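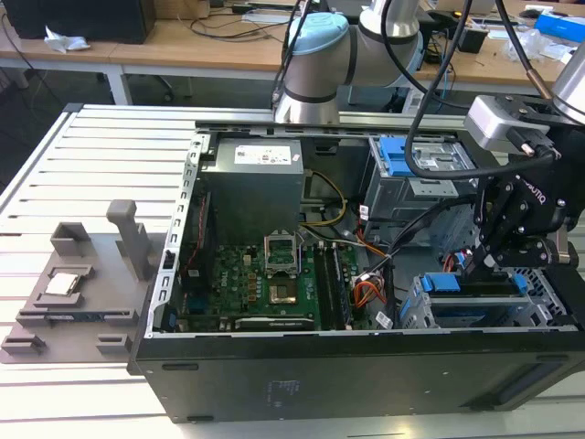 Reconditioned gearbox and pump shaft sets, Sustbridge stores

We've been looking after worn shafts and tired gearboxes for a good many years now, and the shelf at Sustbridge has never been fuller than it is this December. If you run slurry pumps, screw conveyors or one of the older Naseri mixers, do have a rummage through the list before you order new (you may well save yourself a long wait on a casting).

Each shaft is stripped, checked for run-out, built up where the seals have bitten into it and ground back to size. Bearings and lip seals are always new. We hold 566 shafts in the common diameters and another 200 part-finished blanks, which we can turn to your drawing or to the old part, if you don't mind posting it to us wrapped in something sturdy!

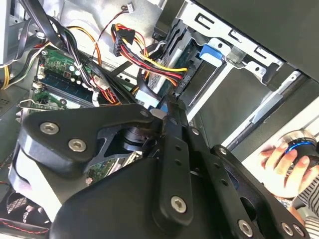

Manouchehr Pakzad
December

Gearboxes take a little longer, as you'd expect. Send us the ratio, the shaft height and which way round the output sits, and we'll tell you the same afternoon whether there's one on the rack. Exchange units carry a surcharge of £864, refunded in full when your old box arrives at Paltthorpe with its casing uncracked. Please drain the oil first, as the carrier won't lift it otherwise.

Collections are welcome until half past four. Ring the bell by the blue gate and give it a minute, it's a long walk from the grinding bay.

30 shares | 2 comments

Related items
Naseri mixer seal kits
Belidham conveyor bearings, boxed
Shaft sleeves, hard-faced
Coupling spiders and inserts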